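Plug (fitting)
By the Jullden Household Wiki editor
Posted in May

A plug is the bit on the end of a cord that goes into the wall, and I'm fonder of the subject than is probably healthy. This entry sticks to household power plugs (bath plugs have their own page, and so do spark plugs, if I ever finish it).

The flat-pinned sort we use in Australia has two slanted live pins and, on most appliances, a straight one below for earth. Double-insulated gear like lamps and phone chargers often gets by with just the two. My grandparents' place in Torkcombe ran half the kitchen off one double adaptor, toaster and jug included, and I still wince thinking about it!

Older plugs were made to be opened up. You undid a screw, popped the cover and there were your terminals, with the cord clamped at the neck. I've got a biscuit tin of these from the Halliday tip shop, mostly brown, a few in that creamy colour everything seemed to be in back then. Moulded plugs have pretty well taken over, and when one of those goes you replace the lot.

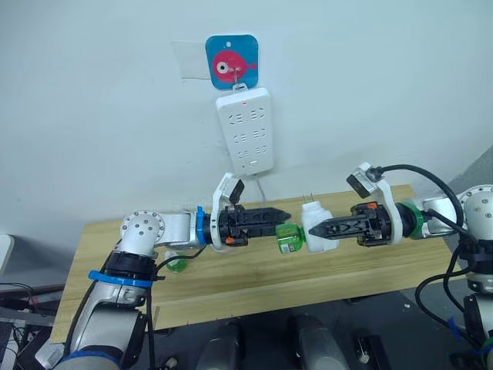
A small white plug assembly with a green piece attached.

Colour is where people come unstuck. In newer flexible cords, green and yellow stripes mean earth, brown is active and blue is neutral, but old cords used red, black and plain green, so don't go guessing. Fixing them yourself isn't legal everywhere either, so check your state's rules or ring a sparky.

Collectors do exist, by the way. The Gutero collection has 528 plugs in it, 6 of them Bakelite ones I'd happily swap my whole tin for.

Last updated: Wednesday
Contact the editor | © Jullden Household Wiki | Back to top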